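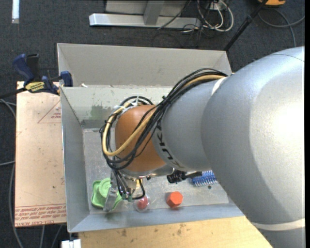
Reading time: 5 minutes

Do you like sorting things? Do you know, without having to think very hard, which of two plastic oddments will roll off the table and which one will stay put? Then we would love to hear from you, because we are looking for people to help us build, sort and look after the Gritus object collection this spring.

The collection is a large and cheerful muddle of small things. Toys, kitchen bits, lids, blocks, balls, parts of games that lost their boxes years ago. We lay them out in grey metal bins, a few at a time, and what goes in a bin together matters a great deal. A hexagonal block in bright orange-red has flat faces and hard corners. A clear ball with something red inside it is a different thing altogether, and people disagree happily over whether you should call it a red ball or a see-through one. A light green plastic piece with a wavy edge and a raised middle has been called a flower, a cog, a biscuit and "the green thing" by members of our own team, and all of those names are useful to us!

We want to have 200 objects properly named, weighed, measured and grouped by the end of March. We have far more than that in crates, so a big part of the job is choosing.

What you would be doing

Most sessions start at the long table. You'll be given a crate and asked to go through it slowly, picking out things that would make a good set. A good set has some variety in it: something round, something with edges, something see-through (those are the awkward ones and we never have enough), something soft if you can find it. You write a short label for each object in your own words. Please don't try to guess what we would call it. If it looks like a jelly mould to you, write jelly mould.

After that comes the weighing and measuring, which is fiddly but rather soothing once you get going. Béla Csonka runs this part and will show you how to use the callipers on things that have no straight sides. He has strong views on where the "width" of an odd shape is, and he'll explain them.

Then the bins. You'll set objects out along the floor of a bin following a layout card, or sometimes make up a layout yourself and draw the card afterwards. The metal floors are scuffed and they reflect the light, so colours can look quite different in there from how they looked on the table. We ask you to note down anything that surprised you. Last year Shiela Policarpio filled most of a notebook with remarks on one set of bottle tops, and we have gone back to that notebook again and again.

At the end of a session everything goes back in its own labelled bag, and the bags go back in the crate. Tidying up is part of the paid time.

Who we're after

Anyone over eighteen, really. You don't need a degree or any experience in this kind of work. Past helpers have included a retired postman, two sisters who ran a haberdashery, and a music student who turned out to be brilliant at telling nearly identical plastic lids apart by the sound they made. If English isn't your first language, please do apply. We are very keen to have labels from people who grew up with other words for things, and you may write them in your own language as well as in English.

You should be comfortable handling small objects for a couple of hours and writing clearly by hand. You can sit or stand, the tables go up and down. If you have trouble seeing some colours, tell us, and come anyway: we'd like your labels too. A little patience helps. So does a willingness to say "I can't tell what this is", as some of it is truly baffling.

The practical bits

We have places for 7 people. Each session lasts 2 hours with a proper tea break in the middle, and we ask everyone to commit to 2 sessions a week through March. Mornings begin at 9.30 and afternoons at 1.30. You can choose whichever suits you and stick to it, or swap with someone else as long as Mattes Wegener knows by the evening before.

You'll be paid by the hour at the same rate as our own part-time staff, and we refund bus and train fares. Keep your tickets. The sorting room is on the ground floor of the Fuchs building, with a level entrance from the car park side. The front door has three steps and a very heavy handle, so the car park side is easier for everybody. There are lockers, a fridge, and a kettle that takes its time.

Wear clothes you don't mind getting a bit dusty, and leave rings and bracelets at home if you can, or pop them in a locker. They scratch the clear plastic.

Bring something!

We are also collecting objects. If you have a drawer at home full of things too good to throw away and too odd to use, have a rummage before your first session. We can take anything smaller than a grapefruit that is clean, not sharp and not made of glass. Pairs are especially welcome (same shape, different colour, or the other way round). Once something has joined the collection we can't promise to give it back, so please don't bring anything you are fond of.

How to apply

Send a short note to Malte Nolte at the Gritus project office. No CV needed. Tell us your name, whether you'd like mornings or afternoons, and describe one small object that is within reach as you write, in three or four sentences, so that a person who has never seen it could pick it out of a crowded drawer. Don't polish it too much. Malte reads every one of these and they are the best part of his week.

We'll invite people in for a short visit before we settle the groups. You can see the room, try a crate and meet Hartmut Bauerfeind, who looks after the stores and will be your first port of call once you start. If we can't fit you in this time we'll ask whether you'd like to stay on the list, as we plan to run another round later in the year with larger objects.

Questions are welcome too. Ring the project office any time between 10 and 4 and ask for Malte or Hartmut.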